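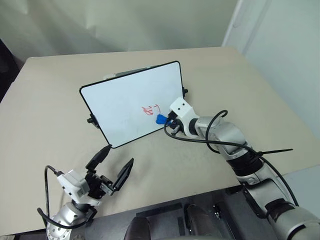
A small whiteboard with a few marks in red.

The Plaltura Reading Room
A short story

Notice was given to all tenants of the Plaltura building that the reading room on the second floor would close at the end of March. The notice was signed by Aatos Laaksonen, Deputy Registrar, and was posted beside the elevator, where it remained until the tape dried and one corner came loose.

Mr. Laaksonen had signed many notices. He had signed the notice on bicycles, the notice on the use of the east stairs, and the notice withdrawing the notice on bicycles. Objections were to be submitted in writing within the stated period. In his experience there were none.

On the fourth morning an objection was received. It had been typed on a sheet of the old letterhead, which had been discontinued when the Civemar office took over the lease, and it came from Lempi Nurmi of Room 136.

"To the Deputy Registrar," it read. "I object to the closing of the reading room. My reason is that I am reading in it."

Mr. Laaksonen referred to the procedure. An objection was required to state the objector's interest, the harm expected, and the remedy sought. He returned the letter with a form attached.

The form came back the same afternoon. Under Interest, Mrs. Nurmi had written that she was on the sixth volume of the Stundard history of the river towns, that there were eight volumes, and that the set could not be borrowed. Under Harm, she had written that she would not learn what became of Nông. Under Remedy, she had written: "Time."

It was the duty of the Deputy Registrar to inspect any premises named in an objection. He went down at the close of business with his folder under his arm. The reading room was warm and smelled of radiators. Mrs. Nurmi sat by the window with a book open in front of her and did not look up until she had reached the end of her page.

"You are the signature," she said.

He confirmed that he was.

"Then you should know that the town has been flooded twice and the ferryman has been accused of selling the bell. He did not sell it. I am quite sure of that, but the council is against him."

Mr. Laaksonen stated that the contents of the books fell outside the scope of the inspection. He noted the condition of the shelves and the state of the lamp. He then asked, for completeness, which council.

She turned the book toward him. The council of Nông had met in a hard winter and had voted to remove the ferryman from his post. The order was given in full. It was a well-drafted order. The grounds were numbered and the period for objection was clearly set out, and below it the author had added a single line, stating that no objection was received.

He read the line again. Then he drew out the other chair.

"He could not write," said Mrs. Nurmi. "It is in volume two. They all knew it."

The lamp was switched off at nine that evening, two hours after the time permitted, and no report was made of it.

The decision was issued the following week and posted beside the elevator. It found that the objection had been properly made. It found further that the closing of the room would be put off for a period of 72 days, to allow for the orderly completion of business already in progress. The nature of the business was not given. Tenants wishing to raise an objection were informed that they could do so in writing, or by coming to the office and saying it aloud, in which case the Deputy Registrar would write it down for them.

Mrs. Nurmi read the decision with her coat on. She took a pencil from her bag, corrected the spelling of one word, and went up to the second floor, where volume seven had already been taken down from the shelf and both chairs were at the window.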